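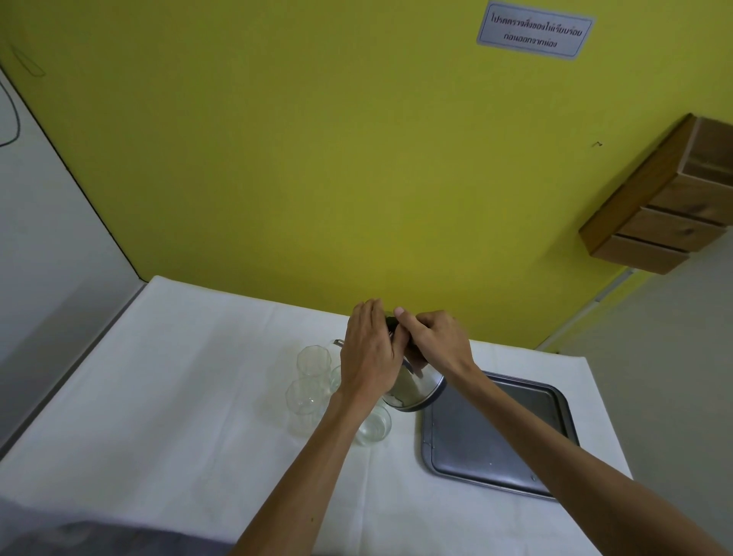
Kettle pour, four tumblers, left hand on the handle and right hand on the lid.

September, 4:30 pm. Notes on the pouring rules, mostly for me and Rogério, but Bríd, please read the bit about the lid before you sign off on anything!

Our draft says the robot may only pour if the second hand is on the lid. I wrote that one in a hurry and now I like it less. A hand on top like that keeps the lid down, fine, but it also puts fingers on the one part of a kettle that gets steam around it. For people demos I want cold water only, full stop, and I've put that at the top of the sheet in capitals. For the Irkel arm the limit stays at 60 degrees until Hnatiuk sends us the new glove material (still waiting, I wrote again this morning).

Other things I changed in the draft:

Spout has to be over a glass before the tilt starts. The old wording said "near" and Rogério and I spent half of lunch arguing over what near means.

Glasses can be grouped together, but the one being filled needs a clear way in for the spout. Clear tumblers are allowed. I know the Brestex people want colored ones so the level is easier to pick up, but kitchens have clear glasses, so we should practice on clear glasses.

Trays stay on the table even when they aren't used. If a forearm passes over one, keep the recording and tag it "crossing." I tossed 29 of those last month and I'd like them back, ugh.

Stop rule: any contact between spout and rim ends the run. No nudging the glass back and carrying on. We've got 805 runs tagged under the old rule and somebody has to go through them again before we get to 1,000. I'll start from the bottom of the list if Rogério starts from the top.

Still open: what counts as full? Trindimine's spec gives a fill line, ours just says "enough." Ask Bríd.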